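Ultbridge Assembly Cell, Notebook
November, entry 19
Subject: Unrequested release of the right gripper during leg insertion, stool task

Purpose of the session
The session was held to repeat the two-arm stool assembly under the Bravo control release, with the seat upside down and the legs inserted from above. The left arm holds and the right arm places. Settings were carried over from entry 18 except for the insertion force limit, which had been lowered at the request of the Flostby team.

Fault as recorded
At 14:10 the right gripper opened while the controller still reported a closed grip and an insertion in progress. No release command appears in the log. The arm continued its downward move for around 2 seconds before the force check ended it. The leg was left standing at an angle in its socket and the operator pressed the stop. There was no injury and no damage to the seat. The operator was outside the marked line throughout, as required.

The fault was reproduced later in the session. The interval of interest is the one in which the right hand is low on an upright leg and the left is occupied, as a release at that point leaves the leg without support.
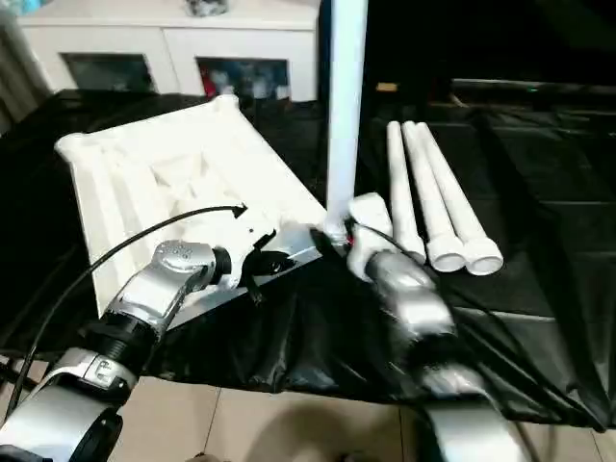 Checks carried out
1. Gripper supply voltage, both arms: within limits at rest and under load.
2. Finger fastenings: tight. One screw on the right hand was replaced as a precaution.
3. Cable at the right wrist: continuity good with the arm still. The reading dropped out when the wrist was turned towards the end of its range by hand, with the power isolated.
4. Log timing: the gripper status message was up to 30 cycles old when read. The controller treats an old message as a valid one, and this is considered a fault in its own right.

Item 3 is the probable cause of the release. Item 4 explains why the arm did not stop at once. The two should be reported separately to Stetanel.

State of the cell
Work was suspended with the assembly incomplete. The seat is to be held by the left arm only, with the right gripper open and clear of it, until the wrist cable has been changed. Loose legs may remain on the sheet on the right-hand side. No person is to reach between the arms while either is powered, including to straighten a leg. 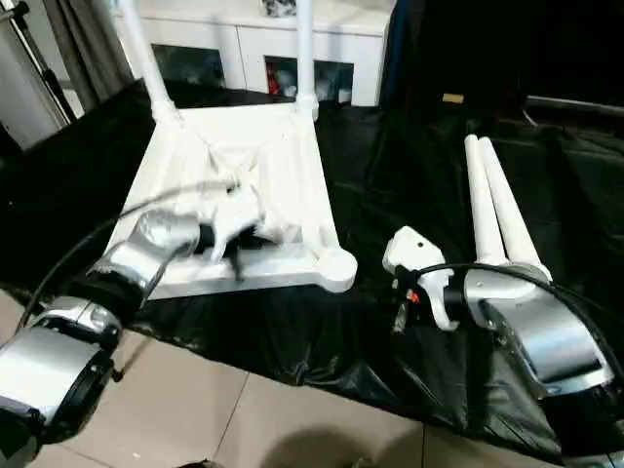
Sebastián Alarcón: I do not agree that the cable should be changed first. If we replace it, the stale status fault will be much harder to provoke. Please run 5 further insertions at reduced speed with the present cable and full logging, then change it.

Accepted, on condition that the stop is held in the hand for each run. The force limit will stay at the lower value. The report to Stetanel is on hold until those logs have been read.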